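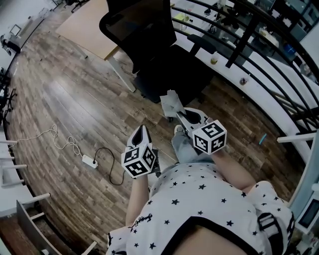
## About Caltora

We tidy home offices. Specifically, we tidy the kind of home office that was going to be temporary: an office chair parked near a railing, a power strip on the floor, a white cable lying in coils beside it, and a cloth on its way to or from being useful. If you recognize the arrangement, welcome. It has paid our rent for years.

Caltora is a small company in Hamilton, Ontario. We come to your house, sort out the corner where you work, and leave you with fewer things on the floor. We don't do whole houses, garages or divorces, though we've been asked for all three in one phone call.

## How we got here

Kavitha Warrier used to fit out proper offices, the sort with carpet tiles and a plant contract. Clients kept asking if she could "just have a quick look" at the place where they did their evening work. The quick looks took all weekend. Eventually she started charging for them, and then she stopped doing the carpet tiles.

Eetu Saarinen joined as the second pair of hands after Kavitha tidied his spare room and he spent the visit correcting how she coiled his extension cord. He was right about the cord, a subject that still comes up.

We named the company from a list. The runner-up was Kurian, and there is a mug.

## What a visit looks like

We begin with the floor. People want to begin with the desk, and we understand, the desk is where the shame is. But you can't roll a chair back to look at a desk properly while there's a cord under the casters.

So the cables come first. Each one gets followed from end to end, by hand, out loud if necessary. Anything that turns out to be connected to nothing goes in a paper bag, and you get to keep the bag. We've learned not to throw out a stranger's cable. One client phoned in December to ask after a charger for a camera she no longer owned, and it was a long call.

After that:

- The power strip gets a home. Usually that's the wall end of the desk, where your feet aren't.
- The chair gets moved, wiped down and put back where a person could sit in it. On dark wood-look planks we suggest a mat, mostly for the sake of your nerves.
- The cloths get gathered up. Every home office has one, and it's always crumpled. We fold it, and we ask you where cloths live in your house. You'd be surprised how few people have an answer ready.
- The desk, finally. Bring coffee.

A standard visit takes 2 people and most of a day. The fee is $50 for us to come and look, which comes off the bill if you go ahead. We don't bring label makers unless you ask for one. Ngân Phan owns a very nice label maker and would love to be asked.

## Who we are

**Kavitha Warrier** started the company and does the first visits. She is kind about the floor.

**Eetu Saarinen** does cables. He favours the over-under coil and will show you how, possibly more than once.

**Ngân Phan** handles drawers, shelves and paper. She also answers the email, so be nice about the invoices.

**Wumpini Dankwa** is the newest of us. He fixes wobbly chairs and came from a bicycle shop, where he says the customers were fussier – we're trying to close the gap.

## What we don't do

We don't sell furniture. We'll tell you if your chair has given up, but you can buy the next one wherever you like. We don't take photos of your mess for our website without asking, and we don't take your things to the dump without a signature.

We also can't promise it'll stay tidy. Our own upstairs has a loose cord on the floor most weeks, and Eetu has stopped commenting on it, at least during business hours.

## Getting in touch

Email is best. Tell us how big the space is, whether there are stairs, and whether there's a cat. We like cats; we just need to know whose side it'll be on when the string comes out.

We cover Hamilton, Burlington and Dundas. If you're farther out, ask anyway, though there'll be a charge for the driving and we may turn up cranky about the traffic.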